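工位规范更新：双臂分拣台的摆放、走线与地面标线

软包装食品分拣的操作规范本月换了新版，由柯子健（Tsz-kin Ko）起草，叶雨汐（Yuxi Ye）复核。旧版是照着硬盒零件写的，放到方便面和膨化食品上，很多条款对不上。新版即日起适用于Ellutell场地内所有双臂工位，Rondach那边的工位从下一批任务开始执行。主要改动如下。

先说物料。每轮开始前，待分拣的包装放在料盒以外的台面上，平放，正反面不作要求。允许两包边缘相叠，不允许整包压住另一包。料盒用透明的，放在双臂都够得到的位置。
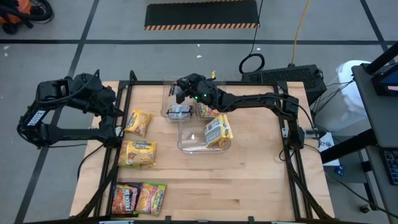
台面留空是改动最多的一条。旧版要求物料均匀铺开，操作员为了铺满，常把包装推到夹爪不好下手的地方。新版改为物料集中在一侧，其余台面可以空着。照这种摆法，四包面都在料盒左边，台面右半边和靠前的部分大多空出来，右臂从右侧横伸到料盒上方，下面没有需要避让的包装。左臂不用时收在左侧边框一带，夹爪朝内，不要垂到台面上。

任务期间需要补料的，先按暂停，等两臂都停稳再伸手。补完后手退到边框以外，口头报一声，由另一人恢复运行。这一条没有例外，只补一包也照做。

走线方面，腕部线束每班检查一次，看扎带有没有松，看线圈在手腕转到极限时会不会绷紧。台面上原则上不留线。确实要从台面经过的，要在记录表里写明走向，并确认夹爪闭合时夹不到。

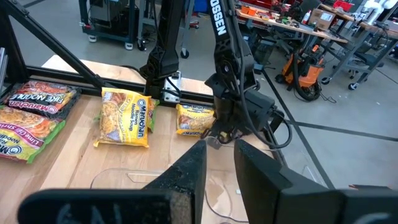

检查结果写在纸质表上，班后由当班组长录入Plurnum。上一版执行期间共录入3,616轮，其中940轮的走线一栏是空的，复核时只能退回去问人，问到的也多半记不清。新版把这一栏设为必填，没填的轮次不计入有效数据。

夹爪指面的磨损也归到班前检查里。指尖磨圆、指面起毛的，拍照后报给叶雨汐，由她决定换不换，操作员不要自行打磨。换下来的指块写上工位号和日期，统一交Hsu库房，不要留在台边。

地面标线沿用原来的网格，黑色胶带，破损处当天补贴。机械臂运行时，人员走动须在台架外侧，不得把手或随身物品越过边框。主机箱和显示器推车放在台架外，线缆从后方或侧面引出，尽量贴地。悬空的线圈要留够余量，也不能低到扫着料盒。

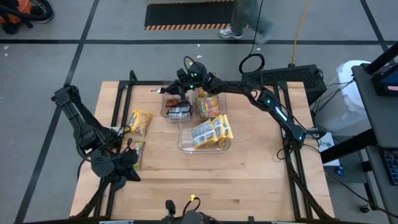
三个料盒的分拣台，右臂夹爪位于上方一对料盒之上。

料盒数量由任务单决定，操作员不得临时增减。盒与盒可以紧挨着放，位置以任务单附图为准，偏了就重新摆，不要在运行中用手去推。立着放进盒里的包装不必扶平，倒了也不算失误，掉到盒外才记一次。同一轮掉出2次的，停下来检查夹爪开度，再决定是否继续。

膨化食品单独列了一节。这类包装反光强、里面有气，夹得过紧容易破袋，夹得过松又会在半空滑脱。新版要求起始开度按袋型表设置，不再凭手感。袋型表目前只覆盖常用的几种，遇到表里没有的袋子，先取一袋试夹，把数值报给柯子健，核过之后再开始正式采集。破袋立即停机清理，碎屑清完才能继续，同批其余袋子逐一检查封口。

机位旁堆放的备用包装也要管。堆得太高会挡住固定相机，之前有1,629段录像因为遮挡需要人工重看，花了不少工时。现在规定备用包装与固定相机之间要留出空当，开机前在监看屏上确认能看清夹爪和取料区。
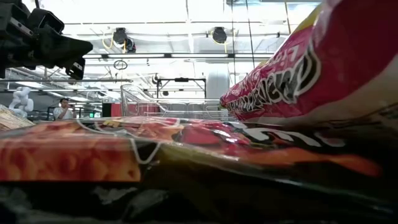 固定相机视角，近处为零食袋，左上角为夹爪。

新版全文已放到共享盘的规范目录，各工位的打印件由组长更换，旧版打印件收回。对袋型表或走线要求有意见的，月底前直接找柯子健，写清工位和任务编号。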